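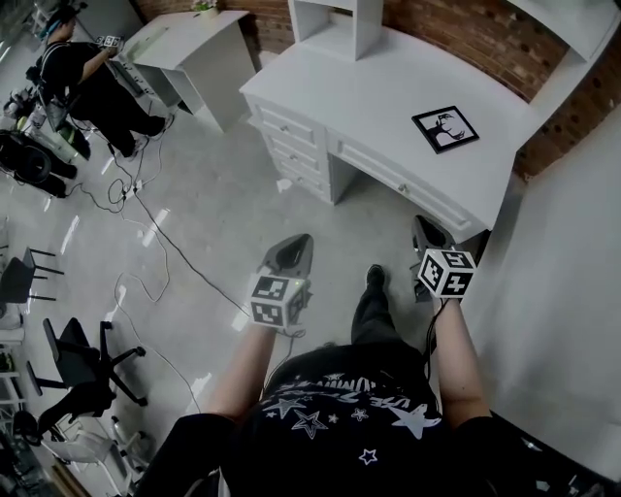 Ashby Community Choir
Minutes of the winter planning meeting, 20th December

Angus Bright opened the meeting and thanked everyone for coming out so soon after the carol concert. What a night that was! The collection came to $1,232, our best ever, and the money will go toward new music and the spring trip.

Minutes of the September meeting
Approved with one correction: the piano tuning was paid for out of the music fund, not the travel fund.

Carol concert
Lots of happy talk on this one. The altos were thrilled with how the second half went, and several people said the candlelit opening gave them goosebumps. The programs ran out before the doors closed, so we will print more next year. Parking was tight again – Angus will ask the school next door if we can use their lot.

Spring program
We listened to recordings of seven pieces and had a great time arguing over them. Three made it through: the river songs, the Shaker medley and the lullaby the sopranos have been begging for. The tango arrangement was a favorite with the basses (loudly so) but needs an accordion player. It stays on the list in case we find one.

Trip to Nania
The Nania singers have invited us to share their spring concert, and the answer was a very big yes. We would go up in the morning, rehearse with them after lunch and sing that evening. Angus has a bus quote from Iltent and will get another from Fukero before we book. Members who want to bring family should put their names on the sheet by the coat rack.

New members
Three new singers joined this fall, two of them tenors – at last! Open rehearsals went so well that we agreed to hold them again after the break. Folders for newcomers still need the warm-up sheets added.

Other business
The lost-and-found box is full of scarves. Please take yours home.
Black folders are to be returned at the first rehearsal, with pencil marks left in.

Action items
Angus: school parking, Fukero quote, reply to Nania.
Section leaders: warm-up sheets, accordion player.

Meeting closed at 8:40 with a round of the lullaby.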